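Brolero (Greifarbeitsplatz)

Lesezeit: 5 Minuten
Drucken | Per E-Mail senden

Brolero ist ein zweiarmiger Greifarbeitsplatz des Anbieters Nilbridge für das Aufnehmen, Vereinzeln und Ablegen von Textilien. Er wird als Bausatz verkauft und zusätzlich als Mietpaket mit Fernbetreuung angeboten. Der Hersteller bewirbt ihn als »lernenden Wäschehelfer für kleine Betriebe«. Unabhängige Belege für einen wirtschaftlichen Einsatz liegen bislang nicht vor.

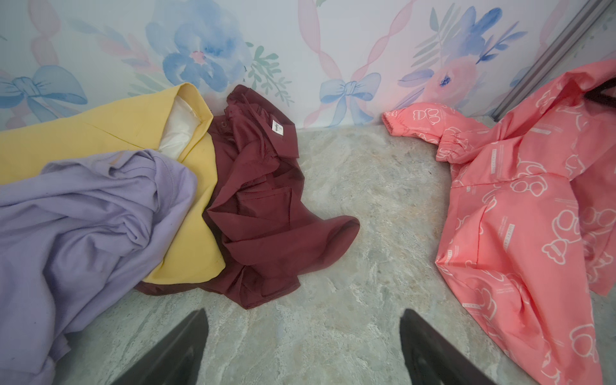

Blick vom Handgelenk: zwischen den Greiferfingern ein freies Stück Boden.

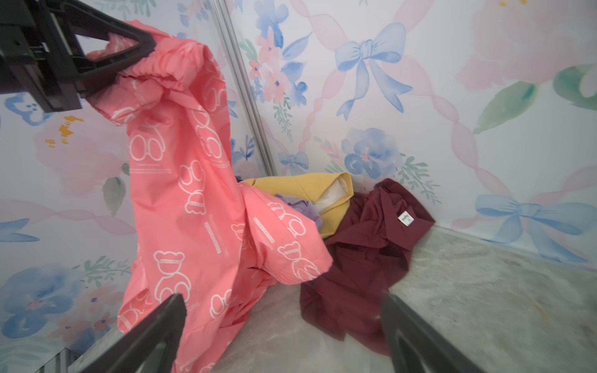 Rosa Stoff mit Bärenmuster im Greifer, daneben weitere Kleidungsstücke am Boden.
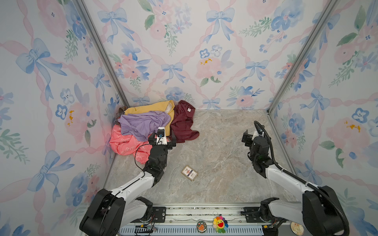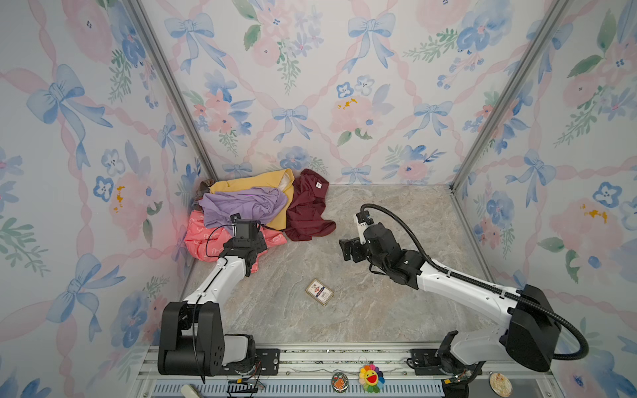

Beide Arme über der Arbeitsfläche, der Kleiderhaufen hinten links.

Bezeichnung und Anbieter

Der Name Brolero bezeichnet im engeren Sinn nur die Steuersoftware. In Prospekten und auf Messen wird er für den ganzen Arbeitsplatz verwendet, was bei Angeboten regelmäßig zu Missverständnissen führt: Wer »Brolero Basis« bestellt, erhält eine Lizenz und keine Arme. Die mechanischen Teile laufen unter der Bezeichnung Sirkevwood. Nilbridge hat die Benennung auf seiner Website zweimal geändert, ältere Handbücher blieben unverändert.

Die Steuerung geht auf eine Entwicklung von Sudheer Annamalai zurück, der sie zunächst unter dem Namen Poduval veröffentlichte. Bestandteile davon stecken noch heute in den Konfigurationsdateien, erkennbar an der Vorsilbe »pdv«. Ob die ursprünglichen Lizenzbedingungen für das kommerzielle Produkt weiter gelten, beantwortet der Anbieter auf Anfrage ausweichend.

Aufbau

Ein vollständiger Arbeitsplatz umfasst 2 Arme mit Parallelgreifern, Kameras an den Handgelenken, eine feste Kamera für die Übersicht sowie einen Rechner. Die Seitenwände gehören nicht zum Lieferumfang. Nilbridge empfiehlt eine dreiseitige Umbauung aus Aluminiumprofilen und überlässt die Verkleidung dem Käufer. Frühere Fassungen der Anleitung rieten zu einfarbigen Flächen, die aktuelle lässt Muster ausdrücklich zu und behauptet, die Erkennung komme damit zurecht. Eine Messung dazu ist nicht beigefügt.

Die Kabelführung wird von Anwendern am häufigsten bemängelt. Die Leitungen verlaufen außen am Arm und müssen nach dem Umsetzen neu ausgerichtet werden. Ein als Zubehör erhältlicher Halter behebt das nur für eine der beiden Seiten – er ist für den linken Arm geformt und passt rechts erst nach Bearbeitung mit der Feile.

Arbeitsweise

Vor dem selbständigen Betrieb führt eine Person die Arme durch die gewünschten Griffe. Die Bewegungen werden zusammen mit den Kamerabildern aufgezeichnet und anschließend zum Training eines Modells verwendet. Für jede neue Aufgabe sind neue Aufzeichnungen nötig. Der Anbieter nennt diesen Schritt »Einweisung«, was den Aufwand freundlicher klingen lässt, als er ist.

Kleidung gilt in der Robotik als schwieriges Material. Ein Hemd hat keine feste Form, verdeckt sich teilweise selbst und liegt nach jedem Griff anders. Kragen, Bündchen und Futterstoffe können als Greifpunkte dienen, sind in einem Haufen aber oft nur stückweise sichtbar. Besonders bei übereinanderliegenden Teilen entscheidet die Wahl des ersten Griffs darüber, ob ein Stück allein angehoben wird oder das nächste mitkommt. Die Software von Brolero prüft das nach dem Anheben anhand der Handgelenkkamera. Bei ähnlich gefärbten Stoffen bleibt diese Prüfung unzuverlässig, und die Dokumentation sagt dazu einen einzigen Satz.

Die zweiarmige Anordnung soll das Umgreifen erleichtern: Ein Arm hält, der andere sucht eine zweite Stelle. Dem steht gegenüber, dass sich die Arbeitsräume überschneiden. Um Zusammenstöße zu vermeiden, hält die Steuerung einen Arm häufig an, bis der andere zurückgezogen ist. In Werbefilmen des Anbieters kommt dieses Warten kaum vor.

Erprobung

Die bisher ausführlichste Prüfung stammt von Přemysl Štefanec, der den Arbeitsplatz auf eigene Rechnung mietete. Sein Bericht vom 20.06.2024 umfasst 188 Durchgänge mit gemischter Alltagskleidung. Die Teile lagen zu Beginn jeweils als Haufen auf der Fläche und sollten einzeln in die gegenüberliegende Ecke gebracht werden.

Štefanec bewertet das Greifen einzelner, frei liegender Stücke als brauchbar. Das Vereinzeln aus dem Haufen bezeichnet er als »Glückssache mit Protokolldatei«. Mehrfachgriffe zählte die Software nach seiner Darstellung als Erfolg, sofern am Ende alle Teile am Ziel lagen. Wer die Quote des Anbieters mit eigenen Ergebnissen vergleichen will, muss diese Fälle daher von Hand aussortieren. Gefaltet wurde in keinem der Durchgänge, obwohl der Prospekt das Falten auf der ersten Seite nennt.

Nilbridge veröffentlichte im Juli eine Stellungnahme. Darin heißt es, die Zählweise sei in der Branche üblich, und der Tester habe zu wenig Einweisungsmaterial aufgenommen. Eine Mindestmenge nennt die Stellungnahme nicht. Štefanec hat seine Aufzeichnungen angeboten, sie wurden nach seinen Angaben nicht abgerufen.

Kosten

Das Mietpaket kostet 509 Euro im Monat bei einer Mindestlaufzeit von 4 Monaten. Enthalten sind Arme, Rechner und Softwarelizenz. Die Fernbetreuung ist im Grundpreis auf Werktage beschränkt. Für das Training auf fremden Rechnern fällt eine gesonderte Gebühr an, deren Höhe erst im Kundenkonto angezeigt wird. Greiferbacken gelten als Verschleißteile und sind vom Mieter zu bezahlen – auch dann, wenn sie bei einem von der Software ausgelösten Zusammenstoß brechen.

Den Kaufpreis des Bausatzes nennt Nilbridge nur auf Anfrage. Angebote, die Interessenten weitergegeben haben, unterscheiden sich in Umfang und Rabatt so stark, dass sich ein Listenpreis daraus nicht ableiten lässt.

Kritik

Neben der Zählweise richtet sich die Kritik vor allem gegen den Umgang mit Aufzeichnungen. Nach den Mietbedingungen darf Nilbridge die beim Kunden entstandenen Bewegungs- und Bilddaten für die Verbesserung eigener Modelle nutzen. Ein Widerspruch ist vorgesehen, beendet aber zugleich die Fernbetreuung. Der Mieter bezahlt damit für ein Gerät und liefert die Trainingsdaten dazu.

Bezweifelt wird auch die angegebene Zielgruppe. Eine kleine Wäscherei oder ein Second-Hand-Laden müsste eine Person für das Vorführen und Nachbessern abstellen, und diese Person könnte in derselben Zeit die Kleidung selbst sortieren. Als Lern- und Versuchsaufbau wird Brolero günstiger beurteilt: Die Mechanik ist zugänglich, Ersatzteile lassen sich ohne Spezialwerkzeug tauschen, und die Rohdaten können in offenen Formaten exportiert werden. Mit dem Versprechen eines Wäschehelfers hat diese Verwendung wenig zu tun.

Siehe auch

Parallelgreifer; Imitationslernen; Handhabung biegeschlaffer Teile; Sirkevwood (Baureihe)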